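Unit 6 handout: Teaching by demonstration, and what the numbers hide

Read this before the lab section. It covers two ways of getting a task into a robot: moving the arm by hand (kinesthetic teaching) and driving it from a distance (teleoperation). The second gets most of the attention at the moment, and most of the bold claims, so it gets most of the space.

6.1 What counts as a demonstration

A demonstration is a recording of somebody doing the task through the robot's own body. The recording holds joint positions, gripper commands and one or more camera streams, all stamped with time. When a paper says "we collected 4,000 demonstrations," your first question should be what got thrown away. Failed attempts? Slow ones? The ones where the operator sneezed? The count means very little until you know.

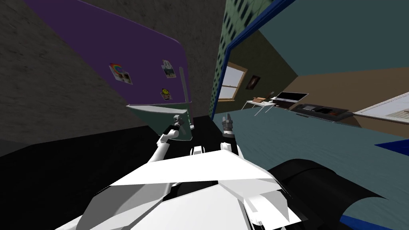 Fig. 6.1. Two-armed robot in the simulated room, left gripper at the pale panel, right gripper open.

Simulation makes collection cheap. You can reset a room with a keystroke and nobody has to pick anything up off the floor. It also makes it cheap to collect a lot of data that is wrong in the same way. Contact is the usual trouble. A simulated panel that slides a little too easily teaches a push that is a little too soft, and 50 more recordings of that push won't fix it.

6.2 Operators

The Horow exercises ask each of you to record 30 attempts at one task. Keep all of them, including the bad ones, and mark the outcome before you watch the playback. People are generous to themselves afterward.

Watch for the operator's habits too. Someone who always comes in from the left will produce a robot that always comes in from the left, and a write-up that calls this "a learned strategy." I'd call it handwriting.
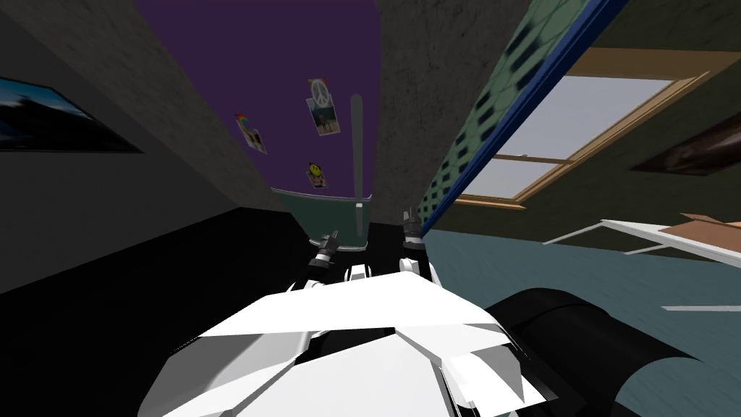 Is it better to teach by hand or by remote control?
It depends on what you need to record. Guiding the arm by hand lets you feel contact, but your own body can end up in the camera view. Remote control keeps you out of the way and usually costs you that sense of touch.

6.3 Camera views

Older notes from the Garau course say a single overhead view is enough. I have my doubts. A head or body view tells you where the arms are going, but a gripper can easily cover the last bit of space that matters, and the operator ends up guessing. If the operator saw something the policy doesn't get to see, the demonstration is partly a secret.

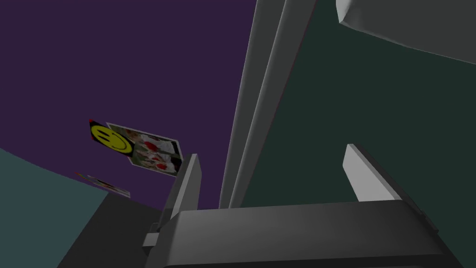

A close view has its own problem – it can show the fingers well and say little about where the rest of the arm is. Record both if you can, then train with each one alone and compare. Report the worse result as well.

6.4 For the lab

Read the Leung notes on time stamps and bring 5 of your recordings, at least two of them failures. Leave the Hastora success scores out of your report unless you can say exactly who decided what a success was.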